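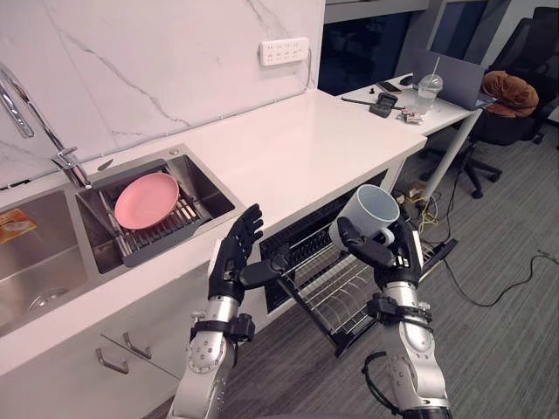

그림 1. 오른손 머그 파지, 식기세척기 랙 위. 왼손은 펼친 상태로 대기.

1월, 작업 노트. 다지형 핸드 비교 3회차

목적: Nelus 핸드(현재 양팔 장착)와 기존 Jarine 평행 그리퍼를 같은 식기 투입 작업에서 비교. 지난 회차는 테이블 위 집기만 봤고, 이번에는 싱크대에서 식기세척기 랙까지 옮기는 구간을 포함함.

구성
- 팔: 양쪽 동일 사양. 펌웨어도 맞춰 둠.
- 엔드이펙터: Nelus 5지 핸드 좌우 1조. Jarine은 오후에 오른팔만 교체해서 시험.
- 제어기: Tomić 보드, 손가락 지령 주기 20 ms. 팔 쪽 주기는 변경하지 않음.
- 조작: 원격 조작, 헤드 카메라 시점만 사용. 손목 카메라는 이번 회차에서 제외.
- 대상: 머그, 접시. 유리컵은 다음으로 미룸.

오전, Nelus
머그는 손잡이를 쓰지 않고 몸통을 감싸 쥐는 방식으로 통일했다. 손잡이에 손가락을 거는 방식은 지난번에 검지 원위 관절이 걸려서 빠지지 않는 경우가 있었고, 복구에 시간이 너무 든다. 몸통 파지에서는 손잡이가 손등 관절 쪽으로 오는데, 손목을 돌릴 때 간섭이 없는지 매번 확인할 것. 그림 1이 그 자세이고 머그는 옆으로 눕혀진 상태다.

머그 투입 20회 중 성공 13회. 실패 7회의 내역은 랙 살에 테두리가 걸린 것 4회, 놓는 순간 엄지가 늦게 열려 컵이 돌아간 것 3회. 집는 단계의 실패는 없음. 문제는 전부 놓는 쪽에 있다.

엄지 지연은 로그에서도 보인다. 네 손가락의 개방 지령과 엄지 개방 지령이 같은 프레임에 나가는데 엄지 위치 피드백만 늦게 따라온다. 기구 쪽 마찰인지 보드의 채널 순서 문제인지 아직 구분 못 함. 채널을 바꿔서 다시 볼 것. 임시 조치로 엄지를 먼저 여는 순서를 스크립트에 넣어 봤으나 컵이 손바닥 쪽으로 기울어서 되돌렸다.

파지 전류 상한은 500 mA로 두었다. 이보다 낮추면 손목 회전 중에 머그가 미끄러지고, 올리면 손가락 모터 온도 경고가 뜬다. 머그 기준의 값이며 접시에는 따로 잡아야 한다.

오후, Jarine
같은 위치, 같은 머그로 8회만 진행. 성공 5회. 표본이 작아서 성공률 비교에는 쓰지 않는다.
관찰한 것만 적어 둔다.
- 개폐가 단순해서 놓는 동작은 깔끔하다. 돌아간 경우 없음.
- 몸통을 잡으면 접촉면이 두 줄뿐이라 기울일 때 컵이 축을 따라 처진다. 실패 3회가 모두 이것.
- 랙에 들어갈 때 손가락 폭이 좁아 살과의 간섭은 Nelus보다 적다.
- 교체 후 툴 좌표계를 갱신하지 않아 첫 시도 전에 한 번 멈췄다. 교체 절차서에 항목 추가 필요.

접시
Nelus로만 시도. 건조대에 기대어 있는 접시는 테두리를 집는 것까지는 되는데, 들어 올린 뒤 접시 면의 각도를 헤드 카메라로 읽기 어렵다. 조작자가 고개를 숙여도 손등이 가린다. 손목 카메라를 다시 달고 나서 정식으로 하기로 하고 수치는 남기지 않음.

카메라 메모
- 랙이 아래로 기울어 있으면 헤드 카메라에서는 안쪽 살의 간격이 잘 구분되지 않는다. 내부가 검은색이라 노출을 올려야 하는데, 그러면 흰 상판이 포화된다. 노출 고정값을 두 개 저장하고 투입 구간에서 전환하는 방법을 검토.
- 왼손이 시야 앞쪽으로 올라와 있으면 싱크대 쪽을 가린다. 대기 자세를 더 낮고 바깥쪽으로 옮길 것. 지금 대기 자세는 충돌 여유만 보고 정한 값이다.

배선
오른팔 아래쪽 케이블이 느슨하다. 스트랩으로 다시 고정할 것. 팔을 최대로 뻗었을 때 여유 길이를 먼저 재고 묶어야 한다. 지난번에 굽힌 자세에서 묶었다가 커넥터가 당겨졌음. 바닥 케이블도 이동 경로 밖으로 정리.

데이터
전 회차는 Pullalis 폴더에 저장. 파일명 규칙은 종전대로이고 Jarine 분은 접미사 J. 실패 회차도 지우지 않는다. 중간에 멈춘 회차는 별도 태그를 붙였고 위 횟수에는 포함하지 않았다.

다음
1) 엄지 채널 교체 후 개방 지연 재측정
2) 손목 카메라 재장착, 외부 파라미터 보정
3) Jarine 머그 20회까지 채우기
4) 손끝 패드 교체품 도착하면 전류 상한 다시 결정
5) 왼손으로 랙을 잡아 주는 동작은 보류. 양팔 간섭 검사가 아직 팔꿈치를 포함하지 않음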